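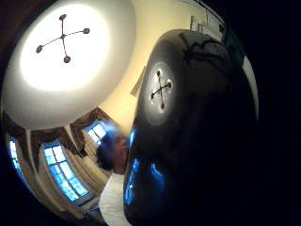
Stamatopoulos, Sat 17 February

The first thing I do in anybody's house is look up. My mother used to poke me in the ribs for it at dinner parties, because apparently it makes the hosts think they have a leak. But I can't help it! You can tell a lot about how people live in a room from what they decided to hang in the middle of it, and I have been carrying a grudge against the average ceiling light for most of my adult life.

So when I moved into a rental with a proper round ceiling recess, I was more excited than I was about the closets, the parking or the view. The recess is big. When the light is on, the whole middle of it glows nearly white and then goes soft and creamy toward the rim. And in the center hangs a dark metal fixture with four thin arms, shaped like a cross, with a small round knob at the end of each one. Against all that brightness it turns into a silhouette, like something cut out of black paper.

I liked it right away. My sister said it looked like a faucet handle. She has a point, and I've had to work at not seeing it ever since.

What I didn't like was the rest of the room. I'd painted my last place white, top to bottom, and thought of it as the sensible choice. These walls are cream running to pale yellow, and for the first month (this was December, when it was dark by the time I got home) I was sure I'd be painting over them by spring. I had the paint chips taped up and everything. I had 22 of them, if you want to know how bad it got.

Then Niall Niven came over to help me move a bookcase and told me to stop buying paint. Niall runs a little lighting repair shop called Elard, two rooms over a bakery, and he's been rewiring other people's mistakes for almost 30 years. He stood under the fixture for a good while with his hands in his pockets.

"What bulbs have you got in the floor lamp?" he asked.

I had no idea. I'd brought them from the old place, where I'd bought them in a big cheap pack and never thought about them again. He unscrewed one, looked at the tiny print, and made a face I can only describe as medical. They were the cold bluish kind, the ones you'd want in a garage if you were hunting for a dropped screw. Next to a warm light overhead they'd been making my nice yellow walls look like old teeth.

We swapped them that same evening for warm ones out of a box in his van. I took down the paint chips the next morning. The paint I'd already bought is still in the hall closet, and if you know anyone with a shed to do, please write to me.

That was the start of what I'll call my education. Niall's rule for a living room is that you should be able to switch off the ceiling light and still find your glasses. The big light is for vacuuming and for company arriving. After that you want the lower ones. I've tried it his way all winter and I have to say the evenings feel longer, in the good sense. I read more. I also spill more, but I think that's a matter of where I put my cup.

His other rule has to do with shiny things, and this one I'd never considered. I love anything dark and glossy. Vases, bowls, lacquer trays, I can't walk past them. Put one under a good light, though, and you've basically bought a second light. Get up close to a big dark rounded surface and the fixture shows up in it, tiny and perfectly clear, all four arms and the little round knobs, with a gray halo around it. In the daytime you get the window too, a bright blue glint sliding down the curve. I think it's wonderful. Niall thinks it's fidgety. He'd have everything in matte if it were up to him, and his own apartment is so soft and dim that I once sat on his jacket for an hour thinking it was a cushion.

For a second opinion I called Kyung-tae Kong, who dresses rooms for Nirbridge, the furniture rental people. She took my side, mostly. Her advice was to have one glossy piece in a room and let it be dark, since a pale shiny thing just looks wet, and then to leave the wall near it pretty quiet. A small picture is fine. A whole gallery of them behind glass and you'll be looking at lamps in every direction, which she told me she once did by accident in a client's dining room. They ate in the kitchen for a year.

My wall is quiet by her standards. There's one small picture hanging on the cream and a few little pale things up high that I'd have to get a ladder to dust. I've been meaning to borrow the ladder.

Now, a word about cost, which my editor always wants and I always forget. The bulbs came to 23 dollars for the whole apartment. I'd been ready to spend 200 on paint and rollers and a weekend of my life. If you've got a room you're mad at, I'd start with the bulbs. Read the print on the base and see whether they match each other, and do it in the evening with the curtains shut. Daylight will fool you - mine comes in so blue in the mornings that the place seems to belong to someone else until lunchtime.

And clean the fixture! I put this off for weeks. Dark metal hides dust beautifully from underneath, and then you get up there and it's wearing a sweater. I used a dry paintbrush on the arms (I had plenty of those, you'll remember) and a barely damp cloth on the knobs, with the switch off and the thing completely cool. Niall says never to spray anything at a light, ever, and he said it twice, so I'm passing it on.

I did ask him whether I should put in a dimmer, and we've been arguing about it since. He says yes, naturally. I say I'm renting, and the landlord's management company, Movance, takes three weeks to answer an email about a doorknob. I sent them one anyway. In the meantime I've moved the armchair a couple of feet so it sits just outside the edge of the recess, where the bright part fades off, and that's where I'm writing this, with the floor lamp on and my tea on the windowsill where it can't hurt anybody.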